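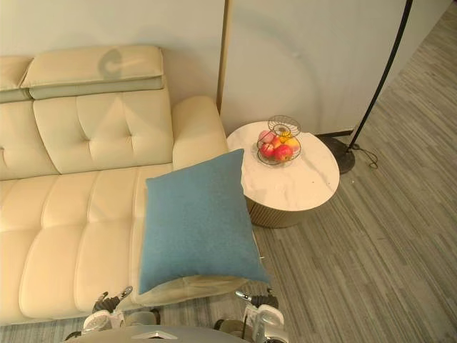

Service Robots in Practice
Handout 4: Reading a vendor's offer, with the Sostano tidying package as our case

Welcome back, everyone. Last time we spent the whole session on grippers and I promised you something a little less mechanical, so this week we are going to read a sales offer together. I know that sounds dull, but I have grown very fond of this part of the course over the years, and I think you may come around to it too. Most of you will go on to jobs where somebody hands you a folder like this one and asks whether the thing is worth paying for. Please read the handout before Tuesday and bring a pencil, as we will be marking up the offer line by line.

The offer in short

Sostano is a two-armed robot sold as a service by a company named Skolton. The customer does not buy the machine. Skolton brings it in, sets it up in the customer's rooms, keeps the software current and swaps out worn parts, all for a monthly fee. The package we are looking at is called Listside, and it covers light tidying in lounges, waiting rooms and furnished show apartments: straightening throw pillows, picking small things up off seats, and putting side tables back in order. It does not cover vacuuming, windows, or anything that has to be carried between floors.

The base fee is $1,413 a month on a one-year agreement. Setup is a separate charge of $3,000, paid once, and it includes the first mapping of up to 8 rooms. More rooms can be added later at a price the offer does not state (put your first pencil mark there).

Our sample customer is the Trujillo, a small residence hotel with a lobby lounge and a handful of furnished suites. The manager wants to know if Listside would take some of the afternoon load off the housekeeping staff. You will be writing the answer.

What the robot has to be good at

It is easy to look at a seating corner and think there isn't much to it. A sofa, a pillow, a small table with some fruit on it — most of us could put that in order while talking on the phone. For a machine, every one of those things asks a different question, and a good reviewer goes through them patiently.

Start with the pillow. A throw pillow is soft, so it changes shape when it is gripped, and the place where the fingers close matters a great deal. Pinch a corner and the rest will sag and swing. Take it from both sides and the robot needs room for two hands, and that can be tight beside an armrest. Then comes the matter of where the pillow should end up. "Neat" is a word the offer uses five times and never explains. Does the customer want it standing on one point, or square against the back? Somebody has to decide, and the offer should say who.

Next, the sofa itself. Tufted upholstery has dips and seams, and a pillow set down on it may lean differently from one spot to the next. Pale leather is also something a hotel will want to protect. Ask what the fingertips are made of, ask whether soft covers are available, and ask who pays if there is a scratch. I would want all of that in writing.

Then the neighbors, as I like to call them. These are the things that are not part of the job but stand close enough to be bumped: a table edge, a wire basket, a lamp pole, a cable on the floor. Thin wire and thin poles can be hard for cameras to pick up, and a pillow held in front of the robot can block its own view of what is behind. A vendor who has done this work before will have a page on the subject. Skolton has one paragraph, and it is a decent paragraph, but I wished for more.
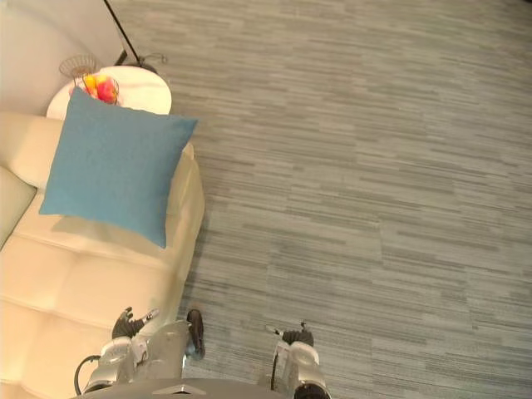 Reading the service terms

Now to the part where students tend to get sleepy, so pour yourself a coffee. Turn to the service terms and look for these points.

1. Response time. Skolton promises a call back the same working day, but a visit "as scheduling permits." For a hotel, an idle robot parked in the lounge is a nuisance, and you should ask for a firm limit.

2. Supervision. The offer says the robot works "with staff nearby." Find out if that means in the same room or merely in the building. Your whole cost estimate hangs on the answer!

3. Changes to the room. Hotels move furniture around all the time. Is a new layout mapped again under the monthly fee, or billed as a fresh setup?

4. Recordings. The cameras see the rooms, and possibly the guests. Look for where the pictures are kept, for how long, and who may view them.

5. Ending early. There is a clause on this, tucked in after the insurance section. Read it twice.

For Tuesday

Write one page to the manager of the Trujillo. Say whether you would recommend a trial, and under which conditions. Work out the first-year cost from the fees given above, and list the questions you would send back to Skolton before anyone signs. Plain language, please — the manager runs a hotel and has no wish to read about degrees of freedom. If you get stuck, come by my office in the afternoon and we will look at it together.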